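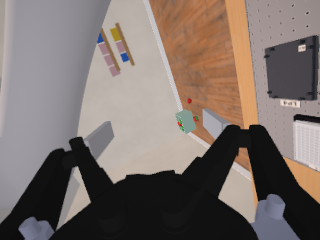

Streaky brown wood grain, with a band of lighter wood to its right.

Why Does Wood Have Stripes?

Go and find something made of wood. A door will do, or a chair, or a ruler, or the big spoon from the kitchen drawer (ask first if someone's cooking with it). Now put your nose nearly on it and look. Stripes! Maybe they're straight and thin like the lines in a notebook. Maybe they wiggle. Maybe there's one place where they all swerve around a dark spot like a stream going around a rock.

Those stripes are called the grain, and nobody painted them on. The tree made them, very slowly, while it was busy doing other things like growing leaves and holding up squirrels.

I got interested in this when I was 8 and my bedroom door had a face in it. Two eyes and a long droopy nose. I was a little bit scared of it at night and quite fond of it in the daytime. It was years before I found out what the eyes really were, and I'll get to that, but we have to start inside the tree.

A tree grows in two directions

Trees get taller and trees get fatter, and they do those two things in different ways.

The getting-taller part happens only at the tips, at the ends of the twigs and the very top. If you hammered a nail into a trunk at the height of your chin (please don't, trees don't like it), and came back as a grown-up, the nail would still be at the same height. You'd be the one who had moved!

The getting-fatter part happens just under the bark. There's a layer there that's thinner than a sheet of paper, and it goes all the way around the trunk like a very tight sock. It's called the cambium, which you say like this: KAM-bee-um. The cambium's job is to make new wood on its inside and new bark on its outside. So the newest wood in a tree is right under the bark, and the oldest wood is in the middle. The very center of a big old trunk was once a skinny little stem you could have snapped with your fingers.

Fast wood and slow wood

In spring there's usually plenty of rain and the tree is in a hurry. It has leaves to open and they're all thirsty. So the cambium makes wood with wide, thin-walled tubes in it, good for moving lots of water up from the roots. In lots of trees, like pines, that wood looks pale.

Later in the summer things calm down. The new wood has smaller tubes with thicker walls, all squashed up together, and it looks darker. Then winter comes and the tree stops making wood altogether and has a rest.

Next spring, off it goes again. Pale, then dark. Pale, then dark. One pale band plus one dark band makes one year, and we call that a ring. (This is how it goes in places with a warm season and a cold one. In some hot, rainy parts of the world it's much the same weather all year, and lots of trees there don't have clear rings at all.)

You can read the rings a bit like a diary. A fat ring means it was a good year, with rain and sunshine and room to grow. A skinny ring means something was hard. It could have been too dry, or bugs could have eaten the leaves, or a bigger neighbor might have been hogging the light. Some rings even have a black scar from a fire that the tree lived through.

There used to be a plum tree behind our house in Cekaser, and one June a storm knocked it flat. I counted the rings on the stump with a pin, moving the pin one ring at a time so I wouldn't lose my place, and I got 14. The nature center at Sondotine has something a lot grander, a slice of redwood with 900 rings in it, polished up and hung on the wall. You're allowed to touch it. Put one finger in the middle and stretch the other hand toward the bark, and you've got your arms around all of that time. I've done it more often than a person my age should admit.

So how do rings turn into stripes?

Good question, because a ring is round and a stripe isn't!

The easiest way to see it is with a drinking straw, or really with a whole lot of straws. Think of a fat straw with a thinner one inside, and a thinner one inside that. Look at the end and you see circles. But now pretend you could slice the whole bundle from top to bottom, right through the middle, and open it up. No more circles. You'd see long straight lines, running side by side.

A tree trunk is like that bundle. Cut across it and you get rings. Cut down the length of it, which is how boards are usually made, and you get stripes. They're the same rings, only you're seeing their edges.

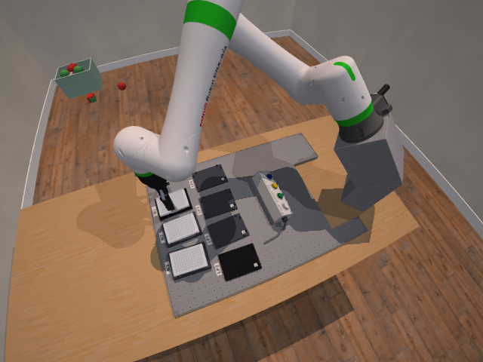

It matters where you make the cut, too. A board sawn straight out from the middle of the tree, like a slice of pie, has neat stripes that hardly wander at all. A board sawn off the side of the trunk catches the rings at a slant, and then you get those tall pointy arches, one inside the other, that look like mountains or flames. People who make tables sometimes call them cathedrals. Two boards from the very same tree can look as if they've never met.

Try it with modeling clay

You can make your own log, and I think it's the best way to understand all this. I use Flallex clay since it stays soft, but any kind works.

Roll out a pale color into a flat sheet. Roll out a dark color the same size. Lay one on top of the other, and roll them up together as tight as you can, like a jelly roll. Keep going until you have a log 4 inches long.

Now ask a grown-up to help you cut it in half across the middle with a butter knife. Rings! (All right, it's a spiral. Real trees make separate rings. But it's close.) Then take one of the halves and cut it the long way. Stripes! Take the other half and shave a thin piece off the side, and see if you get an arch. Mine came out looking like a squashed onion the first time, so have a second go if you need to.

About those eyes

Remember the face on my door? The eyes were knots.

A knot is the place where a branch used to join the trunk. The branch starts out poking through the side of a young tree. Every year the trunk gets fatter, and the new wood has to grow around the bottom of the branch, so bit by bit the branch gets swallowed up. When somebody saws a board there, they cut right across the buried branch. A branch has rings of its own, so you see a little dark round shape, and the stripes of the trunk bend around it.

Sometimes a knot is loose and falls out, and then you've got a knothole, which is perfect for spying. That happens when the branch was already dead before the trunk grew around it. The new wood closed in around the dead branch but never joined on to it.

And the droopy nose? Just stripes, curving down between two branches.

Some stripes are only pretending

One more thing, and it's a sneaky one. Not everything with wood grain on it is wood. Lots of floors and desks and shelves are covered in a printed picture of grain, with a clear hard layer over the top. Some of them are very good and fool me all the time.

There are ways to catch them. Look for repeats. A tree never makes the same pattern twice, so if you find a knot with a tiny tail, and then find another knot with the same tiny tail two boards over, you've caught a printed one. Edges help as well. In real solid wood the lines on the top carry on over the side and you can follow them around the corner with your finger. In a printed one they stop dead, or the side has some completely different pattern stuck on it.

We played this last Wednesday in the waiting room at the dentist's, on Baek Street. The chairs were real. The front desk was printed, and so was the floor. We were still arguing over the coat rack when they called us in, so if you ever go there, have a look at it and see what you think.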